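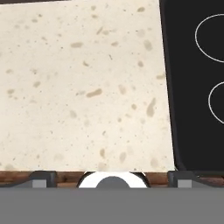
Sunita Kasprzak wrote in to ask why the recipe for soda bread appears twice with different amounts of buttermilk, and whether one of them should go. Both stay. They come from different households, and the card for each one gives the amount as it was handed in.

Clestside Kitchen Recipes

A collection of 1,199 home recipes from Sostcombe and Clestside, typed up from handwritten cards, notebooks and the backs of envelopes. Maintained by Wanda Gallagher. Current release: Lodon.

What's in the folder

recipes.csv – one row per recipe
steps.csv – one row per step, joined on recipe_id
units.csv – household measures and what we took them to mean
notes.txt – spelling decisions and open problems

Main fields in recipes.csv

recipe_id: a number, never reused
title: as written on the card
course: soup, main, side, baking, preserve or other
serves: blank if the card doesn't say
oven: as written ("hot", "medium", "gas 4")
source_town: Sostcombe or Clestside
legible: yes, partly or no

Changes since Obi

Obi was the first release and had the steps and ingredients in one column. Lodon splits them. Nine recipes were removed at the request of the families. The course field no longer allows "supper", which had been used for everything from toast to pot roast. Old ids still work.

Known problems

Cup sizes are a mess. Some cards mean a measuring cup and some mean a teacup, and only a few say which. Where we guessed, the guess is in units.csv and the original wording is kept in the row.

Oven temperatures have not been converted. If you need degrees, do it in your own copy.

Two cards in the preserves section give no time for boiling the jars. Don't use them for canning. They are marked "incomplete" in notes.txt.

Baking is over-represented – people kept their cake cards and threw out the rest.

Use

Free for cooking, teaching and research. Please keep the source_town field if you pass the files on. Corrections go to Wanda with the recipe_id in the subject line. She does the updates on Fridays.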